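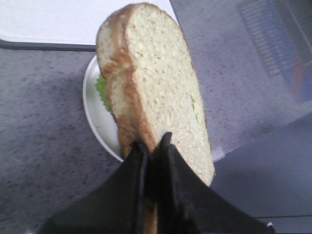

Weiche Ware, harte Schnittstellen: Wie ein Datensatz für das Greifen von Lebensmitteln entsteht

Wer einem Greifer beibringen will, ein belegtes Brot umzusetzen, braucht Beispiele. Die Firma Takulska sammelt sie seit Oktober im Auftrag eines Herstellers von Ausgabeautomaten. Projektname: Sarkum. Wir haben mit der technischen Leitung der Datenerfassung über Episoden, Kamerapositionen, Ausschuss und die Frage gesprochen, wann eine Vorführung als brauchbar gilt.

Der Auftrag ist eng gefasst. Ein Sandwich soll von einem Teller aufgenommen, gehalten und an einem vorgegebenen Ort abgelegt werden. Das System lernt aus Vorführungen, bei denen ein Mensch den Arm führt. Aufgezeichnet werden die Gelenkwinkel, die Öffnungsweite des Greifers und die Bilder der Kameras. „Wir liefern keine Software, die greift“, sagt die Leitung der Datenerfassung. „Wir liefern Episoden. Eine Episode beginnt mit geöffnetem Greifer in der Ruhelage und endet wieder dort. Alles, was dazwischen liegt, muss vollständig sein, sonst wird die Aufnahme verworfen.“

Vereinbart sind 1000 angenommene Episoden. Zum Zeitpunkt des Gesprächs lagen 375 vor, verteilt auf mehrere Brotsorten und Beläge. Die Verteilung ist nicht gleichmäßig. Aufnahmen mit Toastbrot sind überrepräsentiert, denn mit ihnen wurde die Station in Betrieb genommen. In der nächsten Phase sollen Krustenbrot und Brötchen nachgezogen werden.

Der Blick vom Handgelenk

Die kleine Kamera am Handgelenk ist für die Auswertung die wichtigste Quelle. Sie sieht beide Finger, das Objekt dazwischen und einen Ausschnitt der Arbeitsfläche. Steht das Sandwich aufrecht zwischen den Fingern und zeigt der Kamera die Schnittfläche, lässt sich die Lage des Brotes gut beurteilen: die Krume, die Kruste am Rand, ein herausstehendes Salatblatt. Wie stark die Scheiben am unteren Ende zusammengedrückt werden, lässt sich aus dieser Richtung dagegen nur begrenzt abschätzen. Der Kontaktbereich liegt zum Teil zwischen den Fingern und ist verdeckt.

„Das ist der Preis der Anordnung“, heißt es dazu. „Die Kamera bewegt sich mit, der Greifer steht immer an derselben Stelle im Bild. Für das Lernen ist das günstig. Beim Kontakt selbst fehlen uns aber Pixel. Dafür haben wir die Öffnungsweite als Messwert. Wenn die Finger bei gleichem Brot weiter schließen als üblich, wurde gequetscht.“

Eine zweite, feststehende Kamera erfasst den gesamten Arbeitsbereich von der Seite. Ihre Bilder dienen vor allem der Kontrolle. Ob sie später in das Training eingehen, entscheidet der Auftraggeber. Takulska zeichnet sie in jedem Fall mit denselben Zeitstempeln auf. Der zeitliche Versatz zwischen den Kameras wird zu Beginn jeder Schicht geprüft, indem der Greifer mehrmals schnell geschlossen und geöffnet wird. Der erste Kontakt der Finger muss in beiden Bildströmen auf denselben Takt fallen.

Kraft, Winkel, Reibung

Die Finger sind schwarz und laufen keilförmig zu. Die Auslegung stammt von Aravena. Auf den Innenseiten verläuft je eine Rippe, die am Brot anliegt. Nach Angaben der Datenerfassung haben sich glatte Innenflächen in den Vorversuchen nicht bewährt, weil das Brot beim Anheben in Richtung Fingerspitzen wanderte.

Die vorführende Person steuert den Arm über ein Führungsgerät von Dresturer. Es überträgt Bewegungen maßstabsgetreu und gibt die Greifkraft nur grob zurück. Wer neu an der Station beginnt, drückt deshalb zu fest. „Man spürt ein Brot damit kaum. Die Leute lernen, auf die Krume zu schauen. Wölbt sie sich, ist es zu viel. Das Modell bekommt später dieselbe Information, nämlich das Bild und die Öffnungsweite. Insofern ist es kein Nachteil, wenn auch der Mensch nach dem Bild arbeitet.“

Für die Einarbeitung sind 40 Episoden angesetzt, die nicht in den Datensatz eingehen. Sie werden trotzdem gespeichert und getrennt abgelegt. Ein Teil davon dient inzwischen als Material für einen Klassifikator, der missglückte Griffe erkennen soll. Dieser Klassifikator gehört nicht zum Lieferumfang und wird bislang nur intern verwendet.

Was als Varianz zählt

Ein großer Teil des Gesprächs drehte sich um den Hintergrund. In frühen Projekten hatte Takulska die Umgebung möglichst leer gehalten. Die daraus gelernten Modelle verloren an Genauigkeit, sobald auf der Arbeitsfläche ein weiterer Gegenstand lag. Bei Sarkum wird deshalb anders verfahren. Auf der grau gesprenkelten Platte bleiben Teile liegen, wechselnd nach Plan: helle Flächen, durchscheinende Teile, gelegentlich etwas Farbiges am Rand.

„Ein weißer Teller neben einer weißen Fläche ist für uns ein guter Fall“, sagt die Leitung. „Der Tellerrand muss dann über den Glanz und den Übergang zur Platte gefunden werden. Durchscheinende Teile sind ebenfalls nützlich. Man sieht den Untergrund hindurch, aber in anderem Farbton. Ein Modell, das nur Farbflächen gelernt hat, kommt damit schlecht zurecht.“

Nicht variiert werden die Höhe der Arbeitsfläche und die Montage der Handgelenkkamera. Beides ist vertraglich festgelegt. Die Beleuchtung wird in zwei Stufen verändert, eine davon bewusst ungleichmäßig, mit abgeschatteten Bereichen auf der Platte. Die Startposition des Tellers wird vor jeder Episode aus einer Liste gezogen. Die Ausrichtung des Sandwichs legt die vorführende Person fest und trägt sie in das Protokoll ein.

Das lebende Verbrauchsmaterial

Brot verändert sich im Lauf eines Arbeitstages. Die Krume trocknet an, die Kruste wird zäh, Salat verliert Spannung. Für den Datensatz ist das erwünscht, solange es dokumentiert wird. Jedes Sandwich erhält eine laufende Nummer und eine Uhrzeit der Zubereitung. Nach einer festgelegten Zahl von Griffen wird es ausgetauscht, unabhängig vom Zustand. Fällt vorher Belag heraus, endet die Nutzung sofort, und die betreffende Episode erhält einen Vermerk.

Dieser Vermerk führt nicht automatisch zum Ausschluss. Die Prüfung unterscheidet zwischen Verlust beim Anheben, Verlust beim Transport und Verlust beim Ablegen. Nur die ersten beiden gelten als Fehler der Vorführung. Fällt beim Ablegen ein Salatblatt auf den Zielteller, bleibt die Episode im Bestand und wird entsprechend gekennzeichnet.

„Wir hatten darüber mit dem Auftraggeber eine längere Diskussion“, so die Leitung. „Dort wollte man anfangs nur saubere Abläufe. Wir haben vorgeschlagen, Korrekturen zuzulassen. Wenn jemand ansetzt, merkt, dass der Winkel nicht passt, öffnet und neu greift, dann ist genau diese Sequenz wertvoll. Ein Modell, das nie eine Korrektur gesehen hat, führt auch keine aus.“

Der Kompromiss lautet: höchstens ein Neuansatz je Episode, und das Sandwich muss dabei auf dem Teller bleiben.

Ausschuss und Nachprüfung

Verworfen wurden bisher fast 235 Episoden. Die häufigste Ursache ist kein Greiffehler, sondern eine Lücke im Bildstrom der Handgelenkkamera. Das Kabel läuft über zwei Gelenke und wird bei bestimmten Armstellungen auf Zug belastet. Seit die Zugentlastung versetzt wurde, tritt der Fehler seltener auf, verschwunden ist er nicht. Eine automatische Prüfung vergleicht unmittelbar nach der Aufnahme die erwartete mit der vorhandenen Bildzahl. Bei Abweichung wird die Episode gesperrt und sofort wiederholt, mit derselben Tellerposition.

Danach folgt eine Sichtprüfung durch eine zweite Person, die an der Vorführung nicht beteiligt war. Sie bewertet Griff, Transport und Ablage getrennt. Freitext ist erlaubt, wird aber nicht ausgewertet. Strittige Fälle werden gesammelt und mittwochs gemeinsam durchgesehen.

Auf die Frage nach der Übertragbarkeit antwortet die Leitung zurückhaltend. Ob ein mit diesen Daten trainiertes Modell auch gefüllte Brötchen oder Wraps beherrscht, sei offen. „Die Geometrie ist eine andere. Bei einem Wrap gibt es keine Schnittfläche, an der man sich orientiert, solange er nicht geteilt ist. Wir würden dafür eigene Episoden aufnehmen und die vorhandenen nur zum Vortraining nutzen.“

Die Übergabe erfolgt in Teillieferungen. Die erste enthält ausschließlich Episoden mit der gleichmäßigen Beleuchtungsstufe, die zweite ergänzt die abgeschattete Variante. Rohdaten und Prüfprotokolle werden zusammen ausgeliefert, die Episoden der Einarbeitung verbleiben bei Takulska.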